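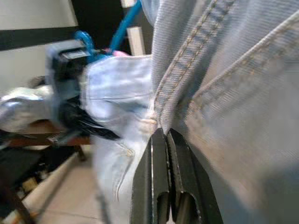 Trernton Inter-College Debating Shield

Friday, July 15, 2022
By Tamara Furtună
33 shares | 2 comments

The Trernton Inter-College Debating Shield, commonly known as the Trernton Shield, is a yearly debating competition for undergraduate students. It is organised by the Department of Student Life at Minier University College and is open to teams from member colleges of the Trernton district. The final is held in July in the Stanciu Hall, on the college's main campus.

Origins

The competition grew out of an informal series of evening debates between Minier and the neighbouring Grindach Institute. These were arranged by Aurel Dobre, then a lecturer in public law at Minier, and Luminița Preda, who taught rhetoric at Grindach. The early debates had no fixed rules and no prize. A written set of rules was adopted when a third college asked to take part, and the present name came into use in the same year.

The shield itself was presented by the Grindach Institute. It is kept by the winning college until the next final and bears the names of the winning speakers.

Format

Each college may enter one team of two speakers and a reserve. Motions for the opening rounds are published in advance, while those for the semi-finals and final are given to the teams one hour before they speak. Speeches last seven minutes. Points of information may be offered after the first minute and must end before the last.

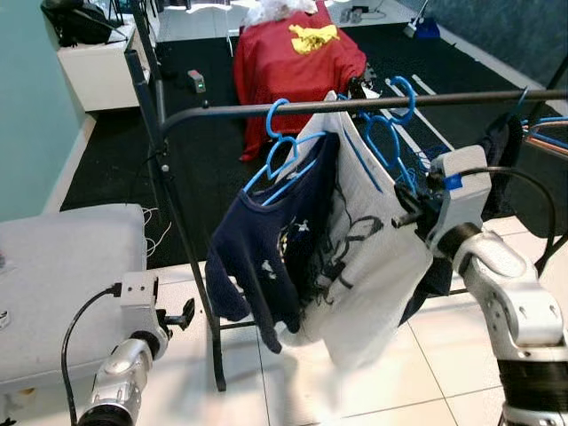 Teams draw lots for the side they are to defend and may not exchange sides once the draw has been made. A speaker who reads from a prepared text is first warned by the chair and then loses marks. The reserve may sit with the team during preparation but may not pass notes once the debate has begun.

Judging

Debates are decided by a panel drawn from the teaching staff of colleges not taking part in that round. Marks are given for argument, reply and delivery, with argument carrying the greatest weight. The panel's decision is final, although a team may ask for written comments. Zamfira Cozma has served as chief judge for several seasons and introduced the present marking sheet, which replaced a single overall mark.

Prizes and support

The winning college receives a grant of 3,000 for its debating society, to be spent on travel, books or training. A separate award for best speaker is made by the judges and may go to a member of a losing team. Ionuț Tănase of Grindach received it in a year when his college did not reach the final. 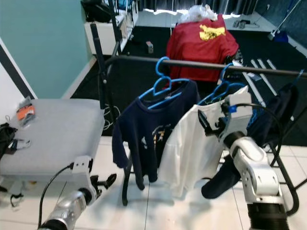 Navy and white T-shirts on a clothes rack.

Related activities

A training day for new speakers is held at Minier before the opening round. Former competitors lead the sessions, and attendance is free to students of any member college. The Department of Student Life also publishes the motions of past finals, together with a short guide to chairing a debate.

Last updated: 2 days ago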